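December, still dark out, second coffee

Well, the radiator is knocking again, so I'm up. It starts at 4 every morning, like somebody in the basement with a spoon, and after that there's no point lying there. I put on the big socks and came down to the kitchen to write this and eat the end of the raisin bread (stale, still good toasted, too much butter).

Yesterday was choir, and I want to get it down before I forget how it felt, because it was the first time the Trurville piece sounded like music! We've been dragging that thing around since September. The altos go in at bar 90 and up to now we've gone in like people stepping off a curb in the dark, one after another, everybody waiting for somebody else to be brave. Last night we just went. All of us, together, on the note. I got goosebumps all down my arms and then completely missed the next page turn, so I sang "ah" for a while and smiled.

My voice is holding up better than last winter. I've been doing the humming in the car, and the straw thing, blowing bubbles into a glass of water, which makes me feel about six years old. No dairy before rehearsal. I did have dairy before rehearsal.

The hall was freezing, naturally. I kept my coat on through the whole first half and sang into my scarf. Afterward I walked the long way home by the canal and the bakery was already doing its window for the holidays, gingerbread houses with real little lights in them. I stood there longer than a grown woman should.

Daytime was just work. lunch, more of the same, and the Cukov piece going around in my head the whole time, the part with the five flats that I still can't hear properly.

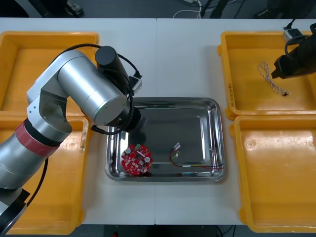

Four bins and a tray.

I've got a theory that I learn music best when my hands are at work and my mind is off by itself. Sitting at the piano with the score I get all tense and start correcting things. But somewhere in the middle of the afternoon I noticed I was humming the second verse straight through, words and all, and I'd never once gotten to the end of it at home. So maybe I should stop practicing! (I should not stop practicing.)

Then the concert dress. Oh, the dress. I tried it on when I got in and the zipper goes up fine until the last little bit and then it wants a discussion. I can either let out the side seam or stand very straight for two hours, and I know which one I'll end up doing. The hem needs a stitch too, I caught it on the riser last spring and pinned it, and the pin is still in there. And I need black tights without a hole in them, which means going out to buy some, which means the mall in December. No thank you. Maybe I'll color in my ankle with a marker like I did in high school.

Ticket money: I've sold 5, all to family, who'd have come anyway. Seats in the hall are 326 and I lie there at night filling them up row by row in my head, a cousin here, the dentist there. I should put a flyer up in the laundromat. I keep saying that.

Blue and white is what they've settled on for the programs, by the way. I wanted dark green and got outvoted, but I'm coming around to it. It's cheerful, and it'll look nice against all that black.

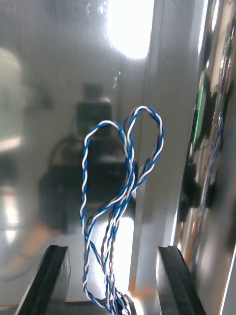
Later, almost bedtime

Hem done! Crooked, but from the tenth row who's going to look. I sewed it in front of the TV with the Samarakoon recording on instead of the sound, and their altos are so good it made me a little cross. How do they get so quiet without going flat?

Soup for supper, the lentil one. Tomorrow: tights, flyer, call about the radiator.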